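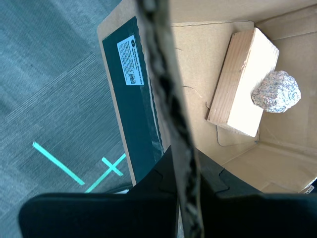 Open cardboard box on grey carpet.

Handout 4: Separating teams level on points

Most league rules list tie-breaks in a fixed order. Read the order before you touch the figures. In our practice league, a win is worth two points and a draw one, and teams that finish level are split first by the results between them, then by points difference, then by points scored.

Dorndale and Geswood finished level. They met twice and won one game each, so the first test settles nothing unless the rules also count the margin in those games. Ours don't.

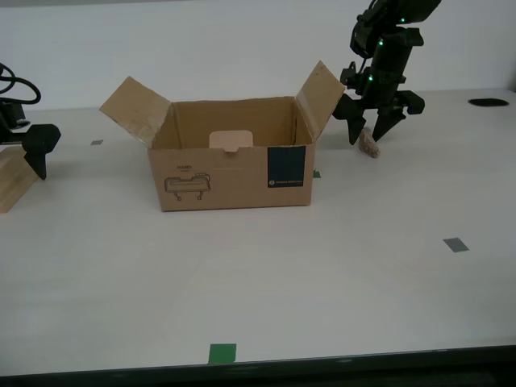
Mimoza Grgić asked why the margin is left out, given that one of the two games was a heavy defeat. Some leagues do count it. It depends on the rule book, and you should quote the clause in your answer.

Points difference is next. Dorndale scored 501 and conceded 368, a difference of 133. Geswood had a difference of 128 – close, but enough. Dorndale are placed higher and points scored is never used.
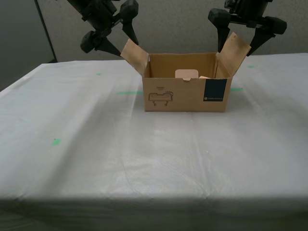
With three teams level the work is slower. Make a small table using only the games between those three. If one team comes out on top, place it and go back to the first test for the other two. Some rule books carry on down the list instead, so check.

Exercise for Saturday: add Zollen to the table, level with the other two, and write out each step.

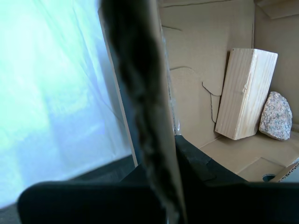 Dark rod with black padded gripper fingers.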